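4.2 Freilegen von Hauptplatine und Sockel

Die in Abschnitt 4.1 beschriebene Eingangsprüfung endet mit der Entscheidung, ob ein Gerät als Ganzes weitergegeben oder in Baugruppen zerlegt wird. Der vorliegende Abschnitt behandelt den zweiten Fall. Untersucht wurde ein Bestand von 200 Rechnern im Towergehäuse, der im Mai im Zerlegebetrieb Grevus übernommen und dort unter der Kennung Lambert geführt wurde. Die Reihenfolge der Arbeitsschritte wurde mit dem Planungswerkzeug Skedcombe festgelegt und während der Untersuchung nicht mehr geändert.

Die Gehäuse werden liegend bearbeitet. In dieser Lage ist der Innenraum nach Abnahme des Seitenteils von oben zugänglich, und die Hauptplatine liegt waagerecht. Als Unterlage dient eine Werkbank aus Aluminiumprofilen mit Zwischenräumen. Kleinteile fallen gelegentlich durch diese Zwischenräume; unter der Bank steht deshalb eine flache Wanne.

Für die Auswertung wurde der Innenraum in 5 Zonen eingeteilt: Netzteil, Laufwerke, Erweiterungskarten, Speicherbänke und Prozessorsockel. Maßgeblich für den Zeitbedarf ist weniger die Zahl der Schrauben als die Führung der Kabel. Wo Leitungen quer zwischen Platine und Laufwerkskäfig verlaufen, müssen sie vor allen weiteren Schritten abgezogen und zur Seite gelegt werden. Bei farbig abgesetzten Entriegelungen war der Griffpunkt für die Bearbeiter schneller zu finden als bei Teilen, die in der Farbe des Blechs gehalten sind.
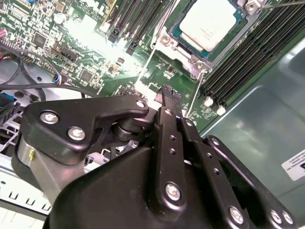
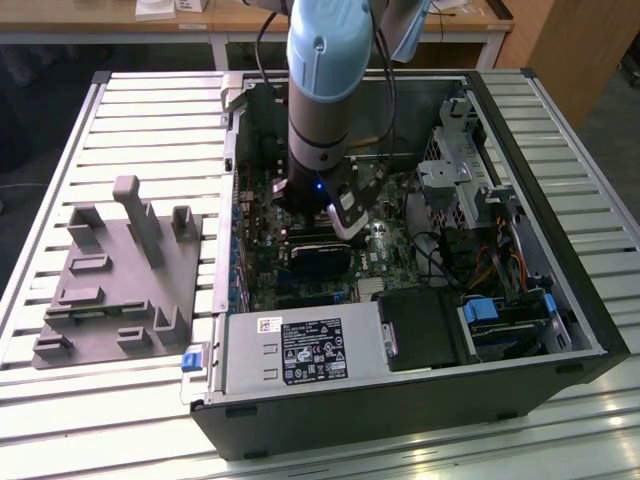
Abb. 7: Prozessor im Sockel mit benachbarten Speicherbänken (erstes Bild) und liegendes Gehäuse ohne Seitenteil mit Netzteil, Grafikkarte und Laufwerksbereich (zweites Bild).

Seite zuletzt geändert: 9.3.23

Am Sockel in Abb. 7 ist Paste auf dem Wärmeverteiler des Prozessors zu erkennen. Solche Reste werden vor dem Öffnen des Halterahmens mit einem fusselfreien Tuch abgenommen, da sie sonst leicht in den Sockel und auf die Kontakte gelangen. Als Reinigungsmittel wurde durchgehend Climemix verwendet. Erst danach werden die Verriegelungshebel gelöst. Sie stehen unter Spannung und sollen mit der Hand geführt werden, bis sie vollständig geöffnet sind.

Die Speicherbänke werden vor dem Sockel geprüft. Die Endrasten der Steckplätze brechen bei älteren Platinen leicht, vor allem dann, wenn nur eine Seite geöffnet und das Modul verkantet herausgezogen wird. Im Bestand Lambert wurden 4 Platinen mit abgebrochenen Rasten aussortiert. Ob der Schaden schon bei der Anlieferung bestand, ließ sich nachträglich nicht klären.

Netzteile bleiben ungeöffnet und werden nach den Angaben auf dem Typenschild sortiert. Fehlt das Schild oder ist es unleserlich, geht das Netzteil ohne weitere Prüfung in die Verwertung. Laufwerke werden samt Einschub entnommen und getrennt gelagert, bis die Löschung der Daten bestätigt ist - dieser Schritt liegt außerhalb der hier erfassten Zeiten.

Nicht einheitlich gehandhabt wurde die Entnahme der Grafikkarte. Ein Teil der Bearbeiter zog sie vor dem Netzteil, ein Teil danach. Für die Auswertung in Abschnitt 4.3 sind beide Varianten zusammengefasst, und die Zeiten für Netzteil und Erweiterungskarten werden dort als gemeinsamer Wert angegeben.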